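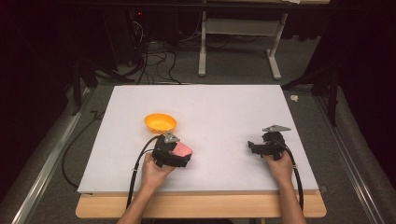 *The white board out on the table, orange bowl and all.*

**Kitchen safety walk-through, Riltness supper club, 3rd April**

Okay, so this is my run through the kitchen before we start the spring suppers, and I've typed it up with all my comments left in because last time I just handed over a page of check marks and Samina Bhutto (very fairly!) wrote back "yes but what did you SEE?" So, Samina, I hope you like reading.

I did it in the order I walk in from the back door. OK means leave it alone, FIX means before the first supper, WATCH means I'll look again next time.

## Fridge and freezer

- [x] **Fridge temperature: OK.** 38°F on the little hanging thermometer, top shelf and bottom shelf both. I left it in each spot while I did the dry goods, so it had plenty of time to settle.
- [x] **Raw meat on the bottom shelf, in a tray: OK.** The chicken thighs for the lemon braise were down there in the deep pan with a lid on. Lovely.
- [ ] **Everything labeled and dated: FIX.** Three tubs with no label at all. One was chicken stock (I think), one was definitely Jhun's pickled radish, and the third I'm not going to guess at. It went in the trash. Jhun, I'm sorry if it was something wonderful.
- [x] **Freezer at 0°F or below: OK.** There's a bit of frost building up along the door seal, so please push until you hear it click.
- [ ] **Door seal on the fridge: WATCH.** The dollar bill trick (shut it in the door, give it a tug) held fine along the top and side but slid right out at the bottom corner. I wiped the seal down with warm soapy water and it got a bit better.

## Stove and oven

- [x] **Burners light first time: OK.** All of them, even the back left that used to make me jump.
- [ ] **Oven runs true: WATCH.** I set it to 350 and my thermometer said 375. It has been like this since the December dinner, when my gingerbread came out like roof tile. Until it gets looked at, set it 25 lower than the recipe says and start checking early. I taped a note to the control panel.
- [ ] **Hood filters: FIX.** Oh dear. Greasy enough that I could write my initials in them, and I did. They lift straight out if you slide the clip to the left. Soak them in the big sink with very hot water and dish soap, rinse well, and let them dry all the way before they go back. Babar Farooqui said he'd take these on and I'm holding him to it.
- [x] **Nothing stored on or over the burners: OK.** The dish towels have finally moved to the hooks by the pantry.
- [x] **Pot handles and lids tight: OK.** I gave the knob on the big soup pot half a turn with a screwdriver while I was there.

## Knives, boards and the mixer

- [x] **Separate boards for raw meat and everything else: OK.** Both there, both clean, stood up on edge to dry.
- [ ] **Board condition: FIX.** The older veggie board has deep cuts down the middle and a smell of onion that no amount of scrubbing will shift. Time for it to go. I'd like the next one a size bigger if we can manage it, because shredding cabbage on that thing is a comedy.
- [x] **Knives sharp and in the block: OK.** Sinéad Nic Aodha had just done them and they went through a ripe tomato like nothing. Please don't leave them in a sink of suds where somebody's hand is going to find them!
- [x] **Mandoline guard stored with the mandoline: OK.** Use it. Even for "just one more potato."
- [x] **Stand mixer cord and plug: OK.** No nicks, no warm spots after ten minutes of bread dough. The speed lever is a little loose, which I've decided I can live with.

## Sinks and handwashing

- [x] **Soap and paper towels at the hand sink: OK.** New roll went on while I was there.
- [x] **Hot water gets hot: OK.** It takes its time, though. Run it while you're tying your apron.
- [ ] **Sanitizer mix and test strips: FIX.** The bottle was full but the strips were out of date by a good long while. I've added them to the shopping list. Don't mix it by eye, please, I know we've all done it.
- [x] **Drain running clear: OK.** Somebody has been pouring rice down there and I'm not naming names, but use the strainer.

## Dry goods and allergens

- [x] **Lids tight, no signs of bugs: OK.** I went through the flours with a flashlight and felt quite professional.
- [ ] **Nuts kept apart: FIX.** The walnuts for the beet salad were sitting open on the same shelf as the oats. I moved them to the lidded bin at the far end, and that's where they live now.
- [x] **Allergen card on the serving hatch: OK.** Nusrat Tanoli rewrote it in big clear letters and it's so much better. We do need a line for sesame, as the new flatbread is covered in it.
- [x] **Oldest cans in front: OK.** Two dented tins of tomatoes came out. One was dented right on the seam, and those always go in the trash, however good the tomatoes were going to be.

## Fire and first aid

- [x] **Extinguisher in the green: OK.** Pin in, tag current, nothing stacked in front of it.
- [x] **Fire blanket by the stove: OK.** Tabs hanging down where you can grab them.
- [ ] **First aid box: FIX.** Plenty of bandages, no burn gel. In a kitchen! Until there's a new tube, it's cool running water for twenty minutes, which you should be doing first anyway.
- [x] **Back door opens all the way: OK.** The potato sacks have been shifted. Thank you to whoever has the strong back.

## Who's doing what

| Job | Who | Done? |
|---|---|---|
| Hood filters | Babar | |
| Labels and a marker on a string | Jhun | Yes! |
| New veggie board | me | |
| Test strips and burn gel | Samina | |
| Sesame line on the card | Nusrat | |

I'll check the fridge seal again when I'm in to soak the beans, and I'll try a tray of plain biscuits in the oven at the lower setting to see how evenly they brown. If you're around, bring butter.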